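Category: Laundry > Dryers > Error codes
Posted Jan 15, 2021 by Kenza Kabbaj

Ticket 3283: Kerix dryer stops mid-cycle, display shows F2

Model is the Kerix vented dryer, bought in May. It starts normally, runs for a while, then stops with clothes still damp. The display shows F2 and the drum light blinks. Pressing Start again gets a few more minutes out of it.

Tried so far:
- Cleaned the lint screen with dish soap and an old toothbrush. No change.
- Unplugged it overnight. The code cleared, then came back on the second load.
- Swapped the outlet. No change.
- Ran it empty on Air Only. Finished with no code.

The manual lists F2 as "exhaust temperature" and says to call service. Service quoted 200 dollars for the visit.

Update 1: Pulled the dryer away from the wall. The foil hose behind it was crushed flat at the elbow. Replaced it with a rigid Volness duct and a new clamp. Load of towels finished, but the outside flap barely opened.

Update 2: Took the vent hood off from outside. There was a plug of lint behind the flap, packed hard. Brushed the wall pipe from both ends and vacuumed what came out. Flap opens all the way now.

Update 3: Two full loads on Normal, one on Heavy. No F2 on any of them. Heavy takes less time than it did when the machine was new, so I think the pipe was partly blocked before we moved in. Closing this.

Comments

Ismail Abdelaziz: Same code on mine. The hose was fine but the thermistor was bad. Check it with a meter before you order parts.

radwan_k: Did you tape the duct joints or just clamp them?

Kenza Kabbaj: Foil tape on the joints, clamp at the dryer end. No screws, they catch lint.

Wollow: Cleaning the hood fixed mine too. Thanks for posting the follow-up. 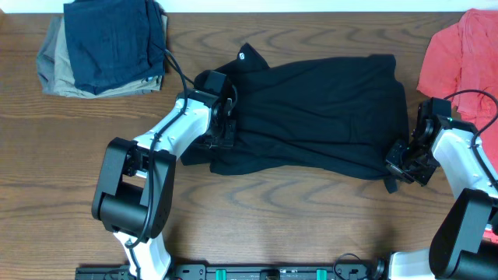
Folded clothes on the table.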